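Subject: Re: [watches] Oltik 102 vs. the Troltik

> The Oltik 102 is good to 1000 feet and the seller in Nitstead
> swears the movement is the same one Manurung uses in the
> Troltik. At 2000 dollars I think it's a steal.

Swears based on what? I've read the same listing and there's no movement shot, no caliber number, and no service papers. The Troltik runs a date wheel at 6 and this one has it at 3 — maybe that's a simple swap, but I'd want to hear it from Manurung.

As for 1000 feet, when were the gaskets last changed? I'd offer half and ask for the case back off before paying.
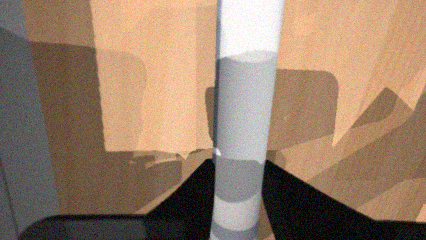 Render: pole, gray bands

My two Oltiks both needed new crowns by April, so count me as a no.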